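Kids' Gear > Headphones & Audio

Whitlock Cat-Ear Headphones for Kids: Our Honest Take

So my daughter has been asking for cat ears on pretty much everything since May (hat, hoodie, bike helmet, you name it), and when her old headphones finally snapped at the hinge I knew exactly what I'd be shopping for. I ended up with the Whitlock wired pair, and we've had them long enough now that I feel okay telling you what I think!

First off, they're cute. Pink headband, pink ears with light blue trim, light blue ear cups. She's 6 and she gasped when she opened the box. Her brother is 8 and claimed they were for babies, and then I caught him wearing them in the car two days later.

The fit is good on both of them. The padding is softer than I expected at this price, and she can get through a whole movie without pulling them off and complaining that her ears are hot. The headband clicks out a little stiffly, so I still do that part for her. My own head is too big, I tried, it pinched.

Sound is fine. It's kid sound. Voices come through clearly, which matters for audiobooks, and music is a bit thin. I had the Asent pair before this and those were boomier, but she kept turning them all the way up and I'd be able to hear every song from the kitchen. These stay quieter at the top end and I'm a lot happier about that.

My one real gripe is the cord.
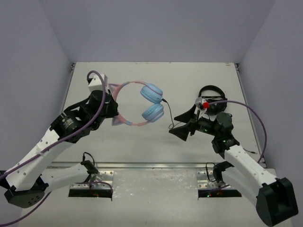
It's thin and black and it loves to curl up on itself, so if you stuff these in a backpack you'll be picking out loops at the gate while everybody boards around you. I've started winding it loosely and putting a hair tie on it. A pink or blue cord would have looked nicer too, but that's me being picky. My plain black grown-up pair tangles just as much, so maybe I should stop expecting miracles from wires.

Would I buy them again? Yep. I'd skip them for a kid much over 8, and if your tablet doesn't have a headphone jack you'll need an adapter, so check before you order.

Filed under: Reviews, Ages 5-8, Travel with Kids

3 Comments

Quyên Kiều
We have these too! The hair tie idea is genius, doing it tonight.

mamaof2boys
Do the ears come off? My son wants the blue part but not the cat part lol

deb_in_ohio
Did yours squeak at the hinge the first week? Ours did and then it quit.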